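Harden Reading Notes: a collection of short book notices
README

Last updated Wednesday, April 5, 2023
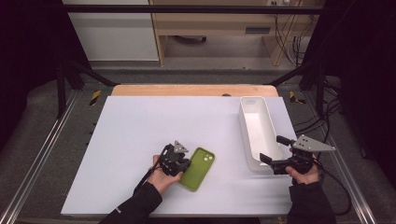
Green phone case on a white board, with a hand-held gripper beside it.

What is in this collection

Harden Reading Notes is a set of short notices of novels, story collections and a smaller amount of non-fiction, written by members of the Harden reading group and typed up from their newsletter. There are 1000 notices in this release. Each one is a plain text file of a few paragraphs, with a matching line in an index table.

The notices are opinions. They were written for people who already knew one another and who wanted to know whether a book was worth borrowing. Some give a full account of the plot and some hardly mention it. A few are mostly complaints about the typeface.

The collection was put together by Arvo Pitkänen from the newsletter's back issues. Questions and corrections should go to him through the project's issues page.

Files

notices/ holds the text of the notices, one per file, in UTF-8. File names are the notice number padded with zeros.

index.csv has one row per notice. The columns are listed in the next section.

shelves.csv lists the 20 shelf names used by the group, with a short note on what each was meant to cover.

corrections.txt is a running log of changes made to the text after typing. It starts at version 2.

licence.txt has the terms in full.

Columns in index.csv

notice_id: the notice number. Numbers follow the order of printing in the newsletter.

book_title: the title as the reviewer gave it. Subtitles are left out unless the reviewer used one.

book_author: surname first. Where a book has two authors both are given, separated by a semicolon. Translators have their own column.

translator: filled in where the notice or the title page names one. Many early notices of translated novels don't mention the translator at all, and we have not gone back to look them all up. An empty cell doesn't mean the book was written in English.

shelf: one of the names in shelves.csv.

reviewer: a pen name or a set of initials. See the section on reviewers.

verdict: a number from 1 to 4, explained below.

reread: "yes" if the reviewer says they had read the book before, "no" if they say they had not, blank if they don't say.

spoils: "yes" if the notice gives away the ending. This was marked by the typists and they were fairly strict. A notice that says a narrator is not to be trusted is marked "yes".

Shelves

The shelf names come from the group's own lending cupboard and don't match any library scheme. "Rain" is used for long novels suited to a wet week. "Trains" is for anything that can be put down and picked up again, so it holds most of the short stories along with a good number of diaries and letters. "Inspectors" is crime fiction with a police detective, while crime fiction without one goes under "Bodies". The line between the two was argued over in the newsletter for several issues and was never settled, so some series are split across both.

Historical novels have no shelf of their own. They are mostly under "Rain" or "Old Clothes", and the second of these also holds nineteenth-century fiction. Anyone who needs to separate novels written in a period from novels set in it will have to do that by hand.

Poetry is under "Thin". So are plays, and one book about moths.

Verdicts

The group used words for its verdicts, and we turned them into numbers to make sorting easier:

4: buy it
3: borrow it
2: borrow it if the cupboard is bare
1: leave it

The original words are still in the text, normally in the last line of the notice. Before the fixed wording was agreed, reviewers ended however they liked, and for those notices the number is the typist's reading. They have an asterisk after the verdict in the index. Please treat them with some care. "A very long book by a very clever man" was given a 2 by one typist and a 3 by another, and we kept the lower.

Most verdicts are 3. The reviewers chose their own books and tended not to finish the ones they disliked, so the low end of the scale is thin.

How the text was prepared

The newsletter was printed on both sides of cheap paper and the ink shows through on many pages. We tried Idmont, the text recognition package the typists had to hand, and gave up on it for anything printed before the newsletter changed its font. Those issues were typed from scratch. Later issues were read with Idmont and then checked against the paper by a person.

Spelling has been left as printed, including the names of characters, which are often wrong. We did correct the names of authors and the titles of books in the index, so the index and the notice may not agree. Where they don't, the index is the one to use for searching.

Paragraph breaks follow the newsletter. Italics have been dropped. Quotations from the books under review longer than a sentence have been cut and replaced with the word "quotation" in square brackets. That was done for copyright reasons, and it makes some notices hard to follow, most of all the poetry ones.

Recipes, parish notices and the long-running exchange of letters on dog-eared pages have been left out. The single exception is notice 20, where the reviewer's recipe for seed cake is part of her argument about the novel and couldn't be taken out cleanly.

Reviewers

All reviewers are shown by the pen name they used in print, or by initials where they signed with a full name. We asked every reviewer we could reach. Two asked for their notices to be left out and this was done before numbering, so there are no gaps.

One reviewer, who signed as Naqvi, wrote far more than anyone else. She liked sea stories, disliked present-tense narration, and read almost nothing by anyone still writing. Counts of popular authors or favourite subjects taken over the whole collection will lean heavily towards her tastes. If that matters for what you are doing, filter on the reviewer column first.

"Dotivum" was a shared name used by a couple who read aloud to each other in the evenings. Their notices often contain two opinions that don't agree. The verdict recorded is the one printed, even where the text makes it plain that one of them was outvoted, however that works with two people.

What it might be used for

The notices have been used so far for a display on local reading and for a small index of which novels were passed round the group in which years. They may suit work on how ordinary readers write about books, on summary and opinion in short texts, or on the life of a book after its first reviews have been forgotten.

They are not a good source of facts about the books. Dates of publication are left as the reviewer remembered them. Plots are sometimes mixed up with those of film versions, and one notice of a ghost story describes a different ghost story.

Known problems

Notices that ran over from one issue to the next were joined by hand. In a few of them a sentence is repeated at the join.

Some reviewers used a dash where others used a full stop, and this upsets most sentence splitters. There is no fix for it in the files.

The reread column was filled in late and by one person. It's patchy for the first half of the collection.

Accented letters were lost in printing. They have been put back in the author column but not in the notices themselves.

The June double issue is missing its middle sheet. Four notices in it stop short and are marked "incomplete" at the end of the text. If you have a copy with the sheet still in, we would be very glad of a scan or a clear photocopy.

Changes in version 2

Shelf names made consistent. Earlier files had both "Thin" and "Thin Ones".

Translator column added.

Verdict asterisks added for the early notices.

Line endings are now the same in every file.

Terms of use

The notices may be copied and shared for study, teaching and private reading, with the name of the collection given. Reviewers keep the rights in what they wrote. Please don't try to match pen names to real people, and don't reprint whole notices for sale without asking first. A reviewer who changes their mind can have their notices taken out of the next release by writing to Arvo Pitkänen, and we ask anyone holding an older copy to do the same when the corrections log says so.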